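Ladbridge workshop notebook, September, glaze tests cont.

Batch 5 out of the kiln just after 3 this afternoon. Opened it a bit early, my fault, wanted to see.

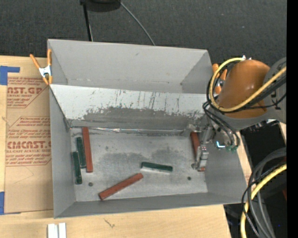
Ash glaze still crawling on the rims. Better on the inside of the bowls, bad where I'd handled them before dipping. Greasy fingers probably. Wash hands, sponge everything, try agian.

Clay body is the Erkach stoneware, bag 377. Bag 851 went short and crumbly, put it back to soak, do NOT wedge it till I've looked.

Guadalupe reckons the glaze is too thick and wants it sieved twice and let down with water. Baltazar says leave it alone, slow the firing. Can't test both at once or we learn nothing. Water first, same schedule, then slow it down next time.

Lasusero copper on the small cups: lovely green on two, liver coloured on the third, top shelf. Draught from the spy hole? Bung looks chipped. Need new one.

To do: order whiting, scrape bottom shelf (drip by the back post), label the buckets properley. Ring Serrano re cones, still waiting.

Kiln off at the wall.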